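Prapai Paisan
Thread on grout, written up from my notes on the Trovier building. Long. Mostly for people who do their own tile repairs and keep redoing the same joint.

1/ Most failed grout I get called to look at is failed sealant. The crack runs along the line where the counter meets the backsplash, or where the floor meets the wall. Those are changes of plane. The two surfaces move independently and a rigid cement joint between them will crack every time.

2/ Changes of plane get a flexible sealant. The field of the tile gets cement grout. If somebody has put cement grout in the corner, rake it out to full depth before you do anything else. Smearing silicone over the top of cracked grout gives you a thin film on a moving, dusty surface. It peels.

3/ Depth matters more than people think. I want at least two thirds of the tile thickness cleared before new grout goes in. A skim over old grout has very little to hold on to and comes away in flakes.

4/ Tools for raking out: a carbide hand rake for short runs, an oscillating tool with a thin diamond blade for long ones. Keep the blade off the tile edge. Glazed edges chip very easily and there is no good repair for a chipped glaze.

5/ Vacuum the joint. Then vacuum it again. Dust at the bottom of the joint is the most common reason a repair lets go, and it is invisible once the grout is in.

6/ Sanded or unsanded: go by joint width. An eighth of an inch and up, sanded. Narrower than that, unsanded, otherwise the sand bridges across the top and leaves a void underneath. Polished stone is a separate case. Sand can scratch it, so test first or use unsanded and accept a narrower joint.

7/ Water. Measure it. Every bag has a range printed on it and I work at the low end. Extra water makes the mix easy to push and then leaves the cured joint soft, pale and full of pinholes.

8/ I mix small batches, 1000 grams of powder at a time for repair work. Weigh the water too. A kitchen scale is fine. If you weigh both parts, the second batch will match the first, and color match between batches is what the owner is going to notice.

9/ Slake it. Mix, leave it to stand as long as the bag says, mix again. Do not add water on the second mix, even if it has stiffened. Stirring loosens it.

10/ Application is with a rubber float, held at a steep angle, working diagonally across the joints. Push the grout in hard on the first pass. The second pass, with the float nearly upright, takes off the excess. Running the float parallel to the joint digs it out again.

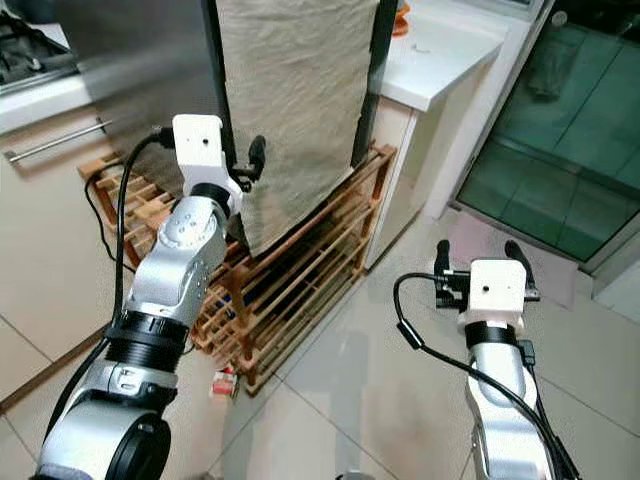 Tandale, 18 March 2026
Back on this after a break. Picking up at cleaning, where I see the most damage done.

11/ The sponge should be damp. Wring it until it stops dripping, then wring it again. A wet sponge washes cement and pigment out of the top of the joint. The result is a light, blotchy line that people then blame on the manufacturer.

12/ One wipe per sponge face, then turn it. Rinse when both faces are used. Change the water when you can no longer see the bottom of the bucket. On the Pylypenko job I changed it 13 times for one bathroom floor, and that was a small bathroom.

13/ Haze shows up once the surface dries. Buff it with a dry cloth the same day. Left for a week it needs a chemical haze remover, and acid-based ones will etch marble and limestone. Read the label against the tile you have.

14/ Curing. Cement grout cures by reacting with water, so fast drying is bad for it. No fan heaters. In a hot, dry room I mist the joints lightly for the first day or two, with clean water – only after the surface has set hard enough that a fingernail leaves no mark.

15/ Sealing. Penetrating sealer, applied to cured grout, excess wiped off the tile before it dries. Follow the waiting time on both products and use the longer one. Epoxy grout does not need sealing at all, and sealer on top of it just goes sticky.

16/ Testing an existing seal takes a few drops of water on the joint. If they bead, leave it alone. If the joint darkens, it is taking in water and is due another coat. Check behind the faucet first, that spot always goes before the rest.

17/ On color. Dry grout is lighter than wet grout, sometimes by a lot. Make a test patch on scrap tile and let it cure before you commit. For the Benasgate hallway I made 4 patches and the one I would have picked wet was the worst of them dry.

18/ Somebody asked about grout pens. They are paint. They cover stains for a while in a dry area and wear off in a shower. Fine before a sale, I suppose. They also stop a later sealer from soaking in, so strip the coating first if you want to seal properly.

19/ If one joint keeps cracking in the middle of a field, away from any corner, stop regrouting it. Tap the tiles on either side with a screwdriver handle. A hollow sound suggests a loose tile or a void in the bed, and the joint will go on cracking until that is dealt with.

20/ Same if a whole line of joints cracks straight across a floor. That usually follows a crack or a joint in the slab below. It needs a movement joint or a membrane, which means lifting tile. I know it's not what anyone wants to hear.

21/ Movement joints get their own thread in April. I have 6 floors to write up for it and have finished the drawings for two.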